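October 4, 2019. Workshop, Drutthorpe.

Carburettor from the Janden 100 is on the bench again. Idle still wanders when the engine is warm. Float height was 3 mm too low, I corrected it and cleaned the pilot jet with the thin wire. 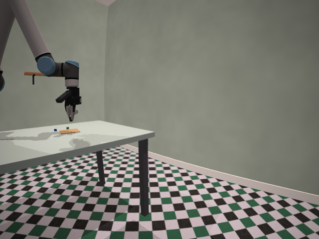 Ita Brophy thinks the jet is innocent and I should look first at the inlet rubber, she had the same wandering on an Oyewole last winter. I sprayed the rubber with the engine running and the revs went up, so there is a leak. Ordered a new one from Nurdale.

Valve clearances checked cold, inlet was tight - set again. Odometer shows 1,667 km after the rebuild, so the oil must be changed too.
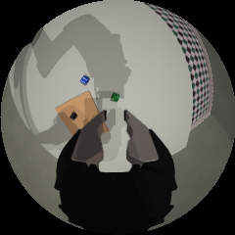
The old oil had a little grey in it but no pieces. I keep a jar of it on the shelf for Lech Adamczyk to see. Main jet stays 67 until the rubber is fitted, please do not change it. Still to do: chain tension, rear brake switch.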